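How to bring hand-held grippers into a folding room without making everyone miserable

I write up workplace changes for a newsletter that goes out to small laundries and linen services, and I have a low opinion of most automation advice. It is usually written by the people selling the machine. What follows comes from the towel folding trial at Vrabec, a linen service in Plernport, where I spent a good part of May. The supplier, Wenanus, wants a robot that folds. To get there, it needs people to fold first, with grippers in their hands in place of fingers, while the motions are recorded.

So the first thing automation brought to Vrabec was more work for people. Keep that in mind as you read the steps.

What you need

- A flat table with clear space on every side of it
- A pair of hand-held grippers, one for each hand
- A basket
- Towels of the kind you really handle
- Someone who has folded towels for a living

The last item is the one managers try to skip. At the Jonetthorpe branch they gave the grippers to office staff, and the folds looked like it. They started over with people from the floor.

Step 1. Agree on the pay and the purpose

Do this before any equipment comes in. The folders at Vrabec were told they were "helping improve the process." They worked out for themselves what that meant. Put in writing what the recordings are for, who keeps them, and what rate applies during a session. If your folders are on piece rate, take them off it for the trial. Folding with grippers is slow and they shouldn't lose money by it.

Step 2. Set the table

Put the basket on one side and leave the rest of the top for the towel. Keep cables out from underfoot as far as you can. Settle on the finished fold and stick to it, edges and all. Two folders who each do it well but differently will give you recordings that disagree with each other, and you will hear about it later from the supplier.

Step 3. Fold with the grippers

Take one gripper in each hand. Open the jaws before you come down over the cloth, close on the edge you want, and lift. Go for a single layer first and see what you get. A bare hand can feel whether it has one layer or several. With a gripper you have to look. Thick hems are easier to catch than thin ones, but they also like to spring back when you let go. The cat print towels were popular with the folders, mostly for not being another stack of plain white. 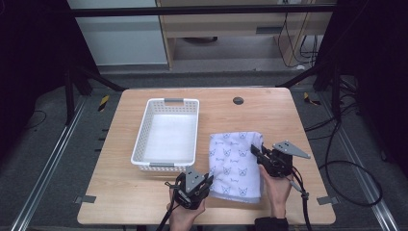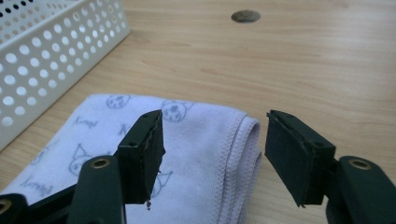
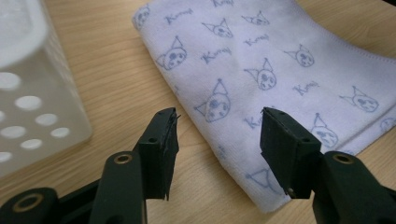 The same table and cat print cloth in all three, the first from head height and the other two from the grippers.

Step 4. Limit the session

Wenanus asked for 200 folds per person per shift. The best anyone managed was 173, and that folder had sore wrists the next morning. My advice is to ignore the supplier's target and stop every two hours at the very most - sooner if anybody asks. A gripper is heavier than no gripper, and your wrist does work that your fingers used to share.

Step 5. Check the pads

Look over the gripping pads before each session. Ragged edges and loose bits can snag on terry or microfiber. Have spares on site. Waiting for parts while the supplier's invoice keeps running is a poor use of your money.

Step 6. Write down what people tell you

Nine folders took part at Vrabec, and between them they knew things that were in no manual: which towels curl, which ones shrink out of square, when to give up on a fold and shake the thing out. Much of that doesn't show up in a recording of hands. Write it down and put their names on it. If it ends up in a product, you may want to show where it came from.

What changes and what doesn't

I asked when the robot would be folding on the floor. The answer was "in the next phase," and I could not find anyone who would put a date on the next phase. For now the daily towels get folded the way they were before, by the same people, minus whoever is at the gripper table. That makes the shift short-handed, so budget for cover.

Some of the folders liked it. The gripper table is quieter than the press line and you aren't chasing a cart. Others thought they were training their own replacement and said so. I don't think either group is wrong, and I would be wary of any plan that has an answer ready for only one of them.

If you are offered a trial like this, ask for the terms of the second year as well as the first, and let the folders read them before you sign.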